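How to Run the Two-Arm Table Clearing Task (Club Guide)

This guide is for students in the robotics club who have finished the single-arm tutorials and want to start on the Bradon project. Bradon is our name for the table clearing task. Two arms share one worktable, and the job is to pick up dishes and put them on a board, without hitting the dishes, the table or each other.

You will need one partner. One person drives and the other keeps the log and the stop button. Switch after every ten runs. Plan on two club meetings to get through the whole page.

What you should have before you start

- The arms mounted and powered off
- The control laptop with the Kan software, from the club folder
- The Bradon dish set and the wooden board
- A roll of masking tape and a pencil
- The log sheet, one per pair
- Safety glasses for both people

Step 1. Check the mounts

Put a hand on the base of each arm and try to rock it. There should be no movement at all. If a base shifts, tighten its clamp and try again. A loose base does not look like much, but it moves the gripper a long way at full reach, and any run you record with it will have to be thrown out.

Next, follow each cable bundle from the arm down to the floor. The cables should have enough slack for the arm to fold up and to stretch across the table. They should not pass under the board or across any spot where a dish is going to go.

Step 2. Set out the dishes

Place the board near the front edge of the table, on the right side. The small blue-and-white bowl goes at the front left. It is the dish most people start with, so leave clear space on all sides of it.

Mark the corners of the board with short bits of tape. Put a pencil mark on the tape for the starting position of each dish. When you reset between runs, use the marks. Resetting by eye is fine for practice but not for runs that go in the log.

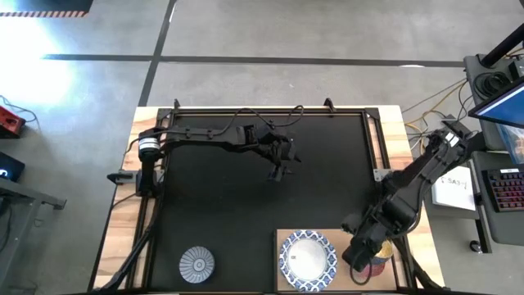
Power on the left arm first, wait for it to finish its self check, then power on the right. If you turn both on together the software sometimes swaps them. You will notice right away, as the wrong arm moves when you push the stick. Turn both off, wait, and start over.

Step 3. Set the speed limit

Open the settings page in Kan and find the line for joint speed. The default is 97, which is too fast for dishes. Set it to 39 for both arms and save. Leave it at 39 until you have a full page of clean runs. Lợi Ông has to sign your log sheet before you raise it.

Set the command rate to 500 while you are on the same page. Do not change anything under Advanced. Those values belong to the competition team.

Step 4. Practice the approach with one arm

Leave the left arm parked over the middle and work with the right one only.

1. Move the gripper until it is well above the dish.
2. Open the fingers.
3. Turn the wrist so that one finger will go inside the rim and one outside.
4. Lower slowly. Stop when the fingertips are below the rim but not touching the bottom of the bowl.
5. Close in small steps until the dish stops sliding.
6. Lift a little and hold for a count of three.
7. Put it back down and open the fingers before you raise the arm.

Most dropped dishes come from step 5. New drivers close too little, lift, and watch the bowl turn in the fingers. Closing too hard is also a problem - the rim can pop out sideways. Your partner should watch from table height and call it out.

Bowls are easier than plates. A plate lying flat gives you very little rim to work with, so save the big one for the second meeting.

Step 5. Bring in the second arm

With two arms, decide before the run which one has the dish and which one is helping. Say it out loud. The arm with the dish does all the lifting. The helper stays close to the rim, ready to steady it, and moves only when the first arm is stopped.

Bring the grippers toward the middle one at a time. When they are over the same spot they can touch at the wrists even if the fingers are clear, so watch the bodies of the grippers as well as the tips.

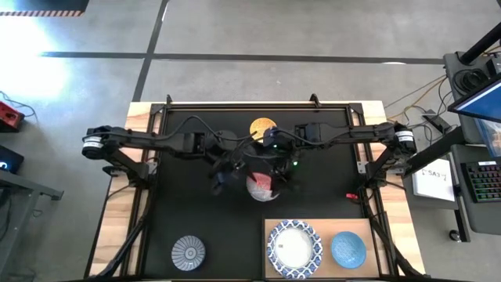 If the two arms do bump, press stop and let go of both sticks. Do not try to back out by driving. Support the dish with your hand if there is one in the air, have your partner release the grip, and then move the arms apart by hand with the motors off. Write the bump in the log with the run number. It does not count against you, and we use those notes to fix the limits in the software.

Bowls often tilt when they are picked up by one side. A small tilt is fine. If it keeps increasing while you hold still, set the bowl down and grip again closer to the middle of the rim.

Step 6. Place and release

Lower the dish until it touches, then stop. Open the grip a small amount and wait for the dish to settle. Then open all the way and go straight up. Moving sideways at this point is the usual way to knock over whatever is next to it, and on the board the dishes sit close together.

Park both arms before anyone reaches over the table.

Step 7. Look at the wrist camera view

Switch Kan to the wrist view before you close up. Both fingers should show at the bottom of the view with the gap between them. If only one finger shows, the camera has been knocked out of line, and you should tell whoever is running the meeting.
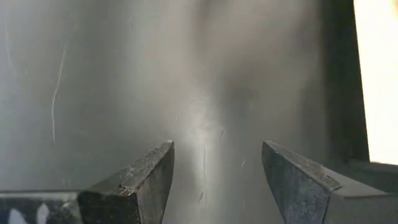 Written by Lợi Ông
Updated 23 Jul 2025

Check the fingers themselves as well, with the power off. The faces get scuffed and the edges chip with use. Scuffs are normal. If a chip has reached the part of the finger that touches the dish, swap the pair. Spare fingers are in the drawer labeled Forketti, along with the small driver that fits the screws. Always change both fingers on a gripper, even if one still looks good.

Wipe the fingers with a dry cloth. Do not use cleaning spray on them.

Filling in the log

Write one line per run: run number, driver, dish, which arm had it, and what happened. "Placed," "dropped," "bumped" and "stopped" are enough for the last box. Add a note if something was different from usual, such as a new dish or a moved board.

File names go in the form pair name, dash, run number. Copy the recordings to the Endeteck drive before you leave. The laptop is wiped in March, and last year two pairs lost everything they had not copied.

Common problems

Arm will not move after a stop: release the button, then press Enable twice in Kan. Once is not enough.

Gripper opens but will not close fully: check for a bit of tape stuck between the fingers.

Arm shakes when holding still: the command rate has gone back to the default. Set it to 500 again and save.

Wrist view is frozen: close the view and reopen it. If that does not work, unplug the camera cable at the laptop end only.

When your log has a full page of clean runs, bring it to the next meeting and ask for the plate worksheet.

Contact the club | Copyright 2025 Bradon Project | Back to top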